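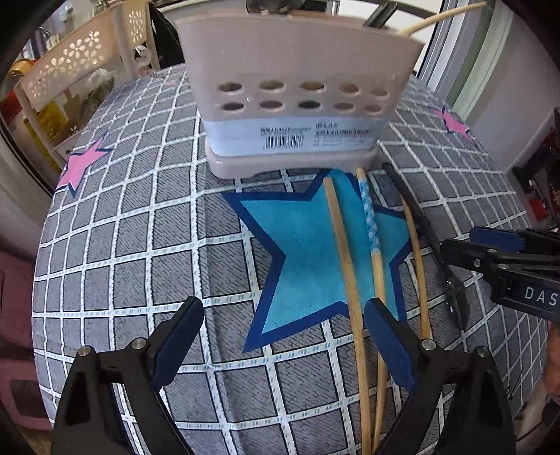

**Pads, screws and the service interval**

Surgate's new service sheet for the hand-held grippers arrived in July, and it says the finger pads should be changed every 2,000 grasps. I've read it twice and I still can't find where the number comes from. There's no mention of what was being grasped, how hard, or by whom. A grasp on a foam block counts the same as a grasp on a bare dowel, and anyone who has used a pair of these for an afternoon knows those are different jobs.

At Vestlow we run household tasks on soft surfaces, mostly beds. The utensil task is the one that wears the pads: thin sticks, some bare and some sleeved in patterned paper, a ladle with a long black handle, and a utensil holder with drainage holes for them to go into. A stick gives you hardly any contact area. It sits in one narrow band across the blue pad, and that band is where I'd expect the texture to go first. The rest of the pad can look as good as new, and a quick glance at the start of the shift will tell you all is well when it isn't.

So we've stopped going by the sheet for the time being. What we do instead:

- Wipe both pads on each gripper before starting, then drag a fingernail across the texture at the middle. If it's smoother there than at the ends, the pad comes off.
- Check the screws on the fingers with a driver. A paint mark tells you a screw has turned, but you have to remember to look at it.
- Open and close each gripper slowly with nothing in it. Both fingers should arrive together. If one lags, look for fluff in the linkage before blaming anything cleverer.
- Change pads in pairs. One new and one old pulls a thin rod sideways as you close.

The fluff is a real nuisance and the sheet doesn't mention it at all. Bedding sheds, and whoever wrote the cleaning section seems to have had a steel bench in mind. We use a dry brush. Surgate suggests a solvent wipe and then leaving the pads for 24 hours, which would mean a spare pair of grippers for every pair in use. I leave it to readers to guess who sells those.

The Qureshi pads are cheaper and go on with the same adhesive. We have a box of 52 and have fitted some of them. They grip a round handle perfectly well. I'm less sure of them on bamboo strip, which is flat, bends as you lift it and tends to roll out of the fingers if the two faces aren't quite parallel. That may be the pads. It may equally be the person holding the gripper, and I'd want to see a good deal more use before putting it down to either.
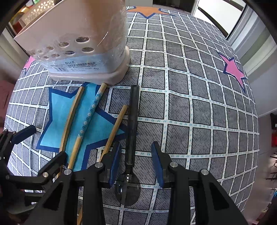 Signe Ásgeirsdóttir wrote in after last month's note to say that she had gone past 1,000 grasps on one set with no trouble, that she never brushes the linkage, and that in her view half of what we call pad wear is dirt. She asked whether we had washed any of the pads we threw away.

We hadn't. It's a fair question and I'm slightly annoyed by it. The next few that come off will be washed in warm water, dried and put back on for a day of the utensil task, and I'll keep a tally. I don't expect much.

Rasberg has asked every site to return its signed copy of the Surgate sheet by Wednesday. Ours will go back with the interval crossed out and the word "bedding" written in the margin. If your site has kept a count of its own, on any surface, please send it in, along with what you were picking up.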